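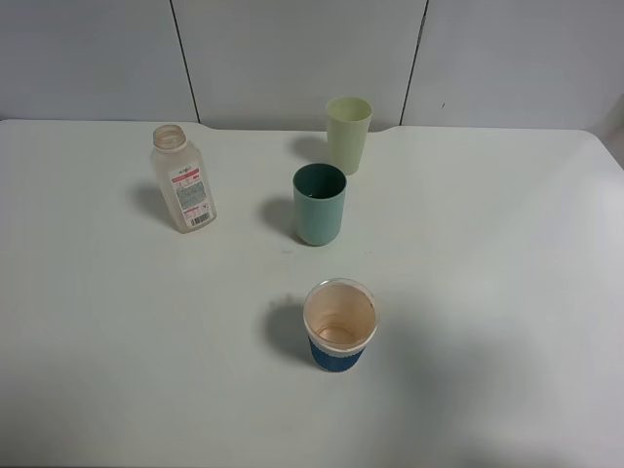
November, cup bench, 10 a.m.

Efthymia wants the paper cup gone from the set and two more plastic ones in its place. I don't see the case for it yet. The yellow one and the teal one already cover the plain plastic tumbler, and a third plastic cup mostly gives us another color to argue over. Paper is the one people use at their desks.

Also not sold on the Psarras sheet, which scores every vessel for "stability" from 1 to 7. Stability when? Full, empty, bumped? Thanasis gave the bottle a 2, Erzsébet gave it a 7, same morning. I've left that column blank.
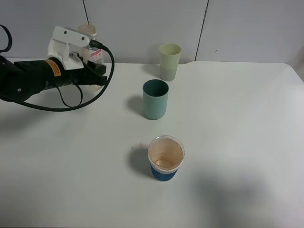 The paper cup has brownish residue in the bottom, so if it stays it should be swapped for a clean one before we weigh anything. Theano says a stain weighs nothing. Maybe, but then the weight goes in the book with a note beside it.

The bottle needs its cap found, or we write "no cap" and stick with it. Fill line to be settled too. I'd say 15 mm below the neck, but I'm open.

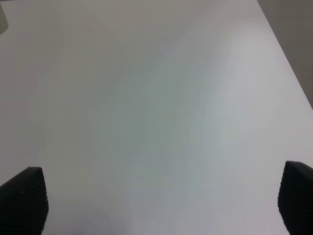
As for the tabletop, Karkex call the finish "non-glare" in their leaflet. It still goes very bright on one side and I have trouble judging a pale rim against it. Asked Evangelia about a gray mat. She thinks it will slide. Try it with tape at the corners first, then decide on the paper cup.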